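Rorbridge Robot Club: questions we keep getting

Will my child build a robot?
No. The flyer did rather suggest it. Members write and test sorting routines on an arm they share, and 80 per cent of that is waiting for a turn.

Is the sorting task hard?
Harder than the videos make it look. Bags are the worst, as they crumple differently every time. 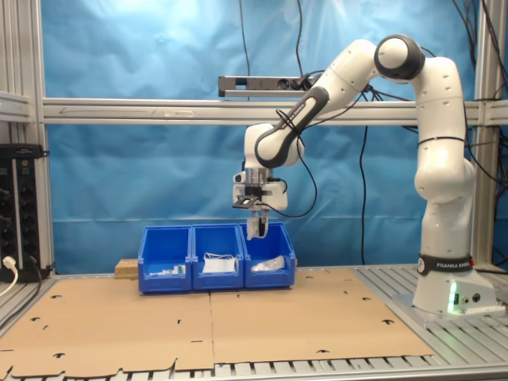 Does it lead to a job?
We doubt it, and we'd be wary of any club that promised one.

Should we enter the Trusen Cup?
Entry is £400 a team. We went once and came 19th. Ask us again in September.

How many to a team?
Up to 4. In practice two do the work.

Last updated Jun 16, 2025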